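**Stullholm Cooperative, Fruit Table Working Group**
Regular meeting, Friday, 4:30 p.m., Bredham office

**Present:** Amra Obradović (chair), Tarun Grewal, Estíbaliz Carretero, Nhi Trương (minutes)
**Apologies:** Ha-rang Sun

**1. Call to order and previous minutes**

The chair called the meeting to order at 4:34 p.m. The minutes of the January meeting were approved with one correction: under item 4, "228 paper bags" should read "228 paper liners." Proposed by Mr. Grewal, seconded by Ms. Carretero.

**2. Arrangement of the table**

The group reviewed the table with the striped plaid cloth. Ms. Carretero noted that oranges, plums and tomatoes set directly on the cloth are hard to tell apart by kind at a distance, and that the red and pink stripes do the tomatoes no favors. Mr. Grewal was in favor of keeping the cloth and moving the fruit.
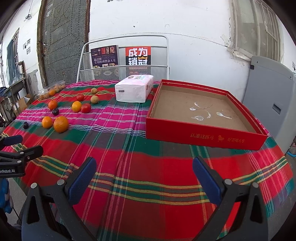

*Recorded by Nhi Trương, Secretary to the Working Group*

It was agreed that the cloth will stay. The small fruit will remain in clear plastic containers toward the back of the table, and the larger fruit will go into the red-edged cardboard tray. The white marks on the bottom of the tray were raised. Ms. Carretero asked whether a paper liner should be laid over them. The chair saw no objection, provided the liner does not come up over the rim.

The tissues will be kept on the table behind the fruit. Mr. Grewal asked that they not be placed in the tray under any circumstances.

**Action:** Ms. Carretero to write out the table layout and post it in the storeroom.

**3. Filling the tray**

The chair read a written comment from Ms. Sun. Ms. Sun asks that fruit be put into the tray one piece at a time and set down, not dropped, and that plums be kept clear of the larger oranges. She also asks that any fruit with a stem be placed stem up where possible.

Discussion followed on whether each kind should have its own section. Mr. Grewal preferred rows. Ms. Carretero considered that a shallow tray of that size does not hold rows well and that a loose, mixed arrangement is easier to refill.

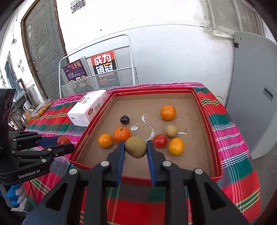

The chair agreed that spacing matters more than order and proposed that a mixed arrangement be used until the next meeting, with tomatoes and oranges allowed side by side. Carried, with Mr. Grewal asking that his preference be recorded.

Clear tape and strips of plastic are to be removed from trays before fruit goes in. Any tray found with tape still in it is to be emptied, cleaned and refilled. Flattened and surplus boxes should be returned to the storeroom at closing.

**Action:** Mr. Grewal to add tape removal to the opening checklist.

**4. Supplies and accounts**

Opening balance: $2,051. Closing balance after the Lukoševičius invoice: $1,992. The invoice covered paper liners and replacement lids for the small containers. One pack of lids was the wrong size and has been set aside for return.

The chair asked for a price from Sosto on 6 additional trays of similar depth. Purchase was deferred until the price is received.

**Action:** Ms. Obradović to contact Sosto.

**5. Other business**

Ms. Trương reported that the storeroom key is again being left in the door. Members were asked to return it to the hook.

Mr. Grewal asked whether the second table would be covered with the same cloth. There is no more of the fabric in stock. Held over.

**6. Adjournment**

The meeting adjourned at 5:20 p.m. The next meeting will be held at the Bredham office at the usual time. Items for the agenda should reach Ms. Trương beforehand in writing.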